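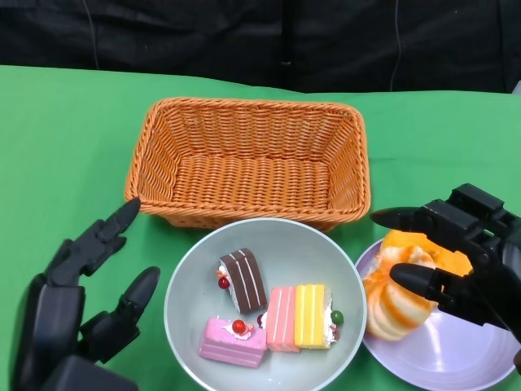
Vol. 3, No. 5

PLUMHAM TOY LIBRARY
Minutes of the working meeting, March 8, 2021

Present: Trinidad Orellana (chair), Raluca Surdu, Ionuț Tănase, Roxana Lazăr, Ionuț Ghiță (minutes, joined during item 2, Raluca's notes used before that)
Apologies: none recieved

1. Last minutes
Agreed. One fix, the shelf labels were Roxana's job, not Raluca's. Roxana says they're done except the puzzles.

2. Pretend food, cake set
Long item. Trinidad wants the play food sorted into sets that go out whole, instead of loose pieces in a tub. Cake set first, as families ask for it most.
Set as laid out on the green cloth: orange basket, the pale gray-green bowl, lavender plate, cake slices (chocolate, pink with the cherry, coral, yellow).
Raluca: slices should live in the basket, it's the right shape and carries easily. Bowl and plate go underneath in the bag. Ionuț T. disagrees, thinks the bowl should hold the slices and the basket is a toy in itself, kids want to fill it. Back and forth. Roxana pointed out the bowl is shallow and everything will slide out on the bus.
Decided: slices travel in basket, basket in drawstring bag, bowl and plate flat at the bottom. Try it until the next meeting.
Does the chocolate slice belong with the others? Trinidad asked as it may have come in with a different donation. Has a red berry on it like you'd expect, and the white cream stripes go fine with the rest. Stays in.
Small parts. Roxana worried about the berries and the cherry. Wants each one tugged before the set goes out and again when it comes back. If anything moves, slice comes out of the set and goes in the repair tin. Under-threes: set not to be lent, sticker on the bag. All agreed.
ACTION: Roxana to do tug check on all four slices and write up the card.
ACTION: Ionuț T. to find a bag big enough for the plate.

3. Catalog card wording
Raluca read out a draft. "Tea party cakes" crossed out, there are no cups. "Cake shop" preferred. Card to list slices by color so that parents can check them back in without ringing us. Argument over coral vs. salmon vs. orange. Orange is out, would get mixed up with the basket. Coral it is.
Yellow slice, card to mention the green berry so people know it's meant to be green.
ACTION: Raluca to retype, bigger letters this time.

4. Cleaning
Wicker is the problem. Wipe only, no soaking, the weave takes forever to dry. Soft brush for crumbs (real crumbs, last basket came back with raisins in it). Bowl and plate in the sink with warm water and soap. Slices wiped with a damp cloth, extra go between the stripes where the dirt sits.
Green tablecloth: Trinidad will take it home and iron it. Black cloth behind could do with it too, creases show. Ionuț G. offered, then asked how hot. Trinidad will do both.

5. Open afternoon
September, date to be fixed. Cake set to be on the front table on the green cloth, black cloth behind as now. Roxana likes how bright the basket is against the green. Ionuț T. would like more on the table than one basket and one bowl; Raluca says leave space, children need somewhere to put things down. Second plate would help, then two kids can be served at once. See item 6.

6. Money
Balance 3,424. No big spending since last time.
Request for 10 for a second plate and spare bags. Approved. Any color but lavender, so we can tell which one is missing.
Ionuț T. asked about shelving from Imer, the long unit. Too deep for the back wall, Roxana measured. Will look at the Iordache one insted. Carried over.

7. Donations
Box from the Oltia playgroup, not opened yet. Mostly blocks by the sound of it. Ionuț G. to go through it, anything cracked goes out, no keeping "for parts".
Reminder on the door: no soft toys please. Still getting them.

8. Any other business
Key to the side cupboard sticks. Oil.
Raluca can't do the next late desk, swapped with Ionuț T.
Trinidad asked again for people to put sets back on the shelf they came off. Noted.

Next meeting: same room, Raluca to send round the date. Bring the card drafts for the vegetable set and the bread set.

Closed after item 8. Notes typed up same evening, shout if anything's wrong.
I.G.

Recent items
Puzzle shelf: missing pieces list
How to borrow: bags, cards and late returns
Wanted: drawstring bags, any size
Minutes, Vol. 3, No. 4
Train track repairs
Desk rota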